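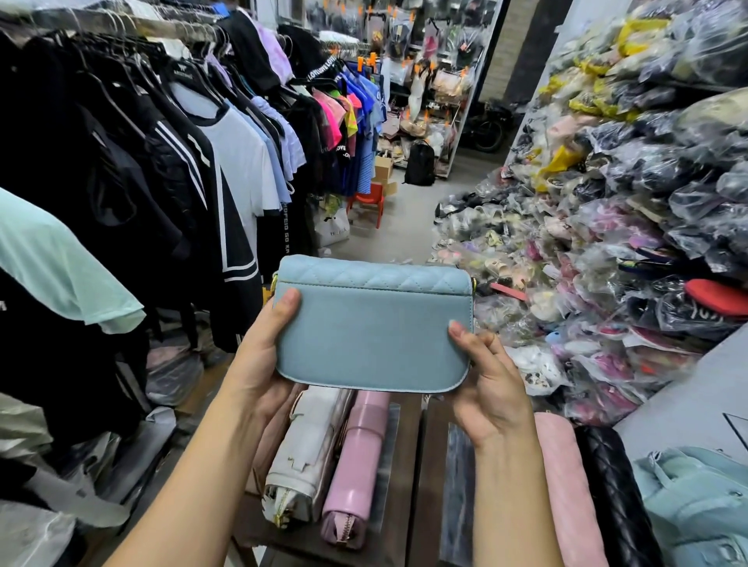 Grestirow demonstrates shop handling project at open day

Grestirow opened its Baudry site to visitors on 8 November 2020 to show progress on Listgate, its project on robotic handling of soft retail goods. The session lasted two hours and was led by Lertchai Noiphan, who manages the work.

Listgate draws on head-level views of hand work in small shops. Handbags are one of the main item classes. A light blue crossbody bag with a quilted flap, held level in two hands above a display table, presents several problems at once: a smooth back panel, a stitched flap that curves over the top edge, and gold metal hardware at one end. Clothing on hangers and shoes sealed in clear plastic crowd the aisle on both sides.

Noiphan said the grasp planner now separates rigid fittings from flexible panels before choosing contact points. The training set holds over 800 handling sequences. Visitors were shown 10 of them on a monitor, followed by a bench run in which a two-arm unit was given eight bags to lift, turn and set down. Clear wrapping remains the weakest case for depth sensing.

The arm controller is supplied by Grelent. A second demonstration, covering garments on hangers, is planned for December at the same site.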